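Clomville board

The Clomville board is a peg-and-slot task used to compare robot hands and grippers. It was drawn up by Mirela Amaral and Wen-hsiung Siu, who wanted one plain job that any two hands could be given on the same table, and it has grown a small and rather devoted following in the years since. Blue parts of different shapes and thicknesses go with outlines and openings on a white surface, and a full comparison calls for 16 runs per hand.
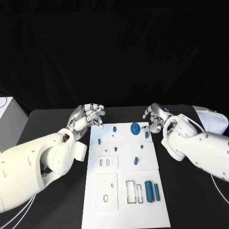

Danai Mavromatis has argued that 16 runs is too few for the thin rod, and that a hand can look better than it is on a lucky morning. Siu's answer was to keep the number and publish every run, good or bad.

Thin parts are generally the harder ones – a hand with broad fingertips tends to nudge the neighbors while it is reaching for the piece it wants, and a good deal of patient tuning goes into the angle of approach.
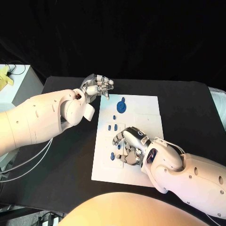
Scoring is kept simple on purpose. A part earns 2 points if it is seated and none if it is dropped, and the operator may pause for as long as needed between parts. The Listby variant, written by Chin-lung Chow, adds a time limit. 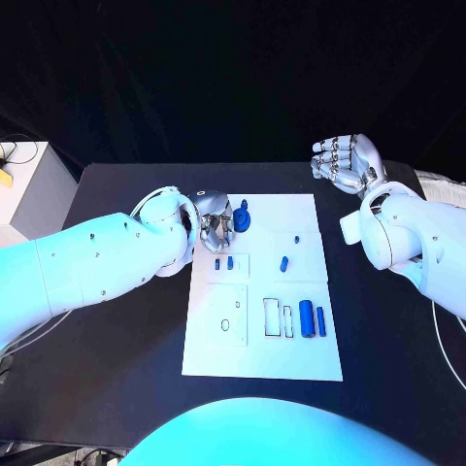
Results from the two versions should not be mixed, although older tables sometimes do so.

Last updated: October
513 shares | 6 comments
Contact | Back to top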